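Skip to main content
We use cookies to keep this site working and to count visits. Accept or manage your settings.

Progress report to the Camenzind fund: shop-floor chores, second stage
Dec 18, 2024
By Soon-im Cho, project lead, Vudetti
Last updated: Dec 18, 2024

When we applied to Camenzind we asked a fairly plain question: which of the dull jobs on a small refurbisher's floor can a pair of robot arms take on now, and which should be left with people for a while yet? We have a much better answer than we had at the last report, and I'm really pleased to be writing this one.

Our partner on the shop-floor side is still Clutura, who take in retired office computers, strip them, test the parts and sell on what's good. They gave us their list of chores in the first stage and we've kept to it. Wiping down cases, sorting screws and opening packaging are parked. The one they wanted most was handling power supplies, which come out of the machines with all their leads attached and have to go from the bench into divided cartons for the test room. It's tedious, it's hard on the wrists, and the staff would be glad to see the back of it.
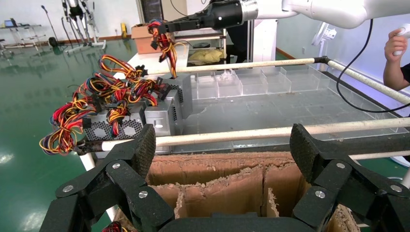

A power supply is a lovely awkward thing to practise on. The body is a rigid metal box, easy enough to find and hold. The leads are another matter. They flop, they hook around each other, and a connector will catch on a neighbour's loop just as the arm begins to lift. Early in this stage we treated the box as the object and the leads as a nuisance trailing behind it. We've since changed our minds and treat the leads as half the job. The operators now show the arms how to gather the harness first, give it a small shake and only then go for the body. That one change did more for us than any of the software work we'd budgeted for!

To the figures. Our last evaluation was 100 attempts at a single transfer, with the units laid out in whatever muddle they arrived in. The arms completed 59 without a person stepping in. At the previous report the same test gave us 14. I know 59 isn't a number you could run a business on, and Clutura's floor manager told me so very cheerfully, but the direction is right and the failures have become easier to read. Most of the remaining ones are snagged leads. A smaller group are units set down across a divider instead of into a slot, and those we think we can fix in the new year.

We also tried the task with the acrylic bins as the destination in place of cartons. They hold their shape, and placing was noticeably tidier. Cardboard gives way a bit every time something bumps it, and a carton that's been through a few shifts is a different object from a new one. Clutura won't be changing their cartons to suit us (fair enough, they're free), so the tired ones stay in the test.
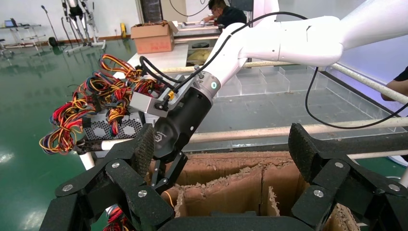 Operator training has gone better than planned. We'd allowed a fortnight for a new person to become useful at demonstrating the task and it's taking some 2 days. Much of the credit belongs to the people who do this work by hand. They know which way a harness wants to fold, and they spot a bad grasp well before our engineers do. We've moved a bit of the travel budget across to pay for more of their hours, as agreed by email.

On the household side I have less to tell. The Sakdale flat, where we're meant to look at laundry and dishes, was handed over later than we'd hoped and the kitchen fit-out is still under way. We did run a short trial on charging leads and extension cords there, using what we'd learned from the power supplies, and the gather-and-shake habit carried over nicely. Coiling a cord neatly is still beyond us. Putting one away in a drawer is within reach, and I'd love to have a proper result on that for you next time.

Spending is within the approved amount. Gripper pads wore out faster than expected and we've gone through the spares, so that line will be slightly over by the end of the stage. The underspend on software licences covers it.

For the next stage we'd like to do three things: repeat the transfer test on Clutura's own floor during normal hours, add a step where the arms sort the units by connector type, and start on the Sakdale kitchen as soon as the benches are in. The revised schedule and the full log of failed attempts are attached separately. If anyone from Camenzind would like to come and have a go on the controls, please do, you'd be very welcome.

Get our project newsletter by email. You can unsubscribe at any time.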